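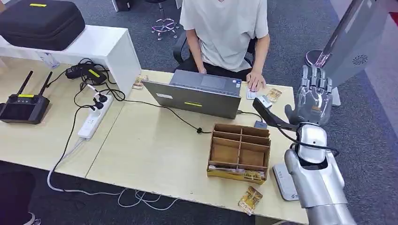 Sorting cards by arm and by hand, Nadent office.

Nadent's card sorting used to be a job. With the arm installed it is 3 jobs: loading, watching and correcting. Only the first appears on the rota — the other two are absorbed by whoever sits opposite.
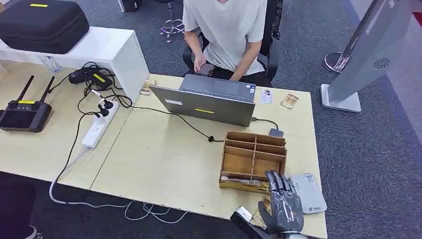 A reader at Usamgate objects that watching is rest, and that staff there asked for more of it.

I doubt that holds over a batch of 400. Attention has to be held ready, and the pace is set elsewhere. 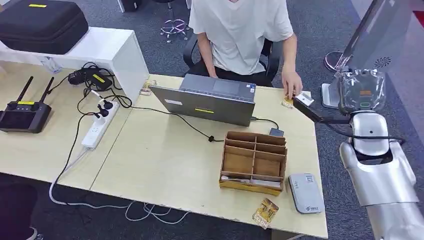 Correction time should therefore be logged and paid as skilled work, starting with the August rota.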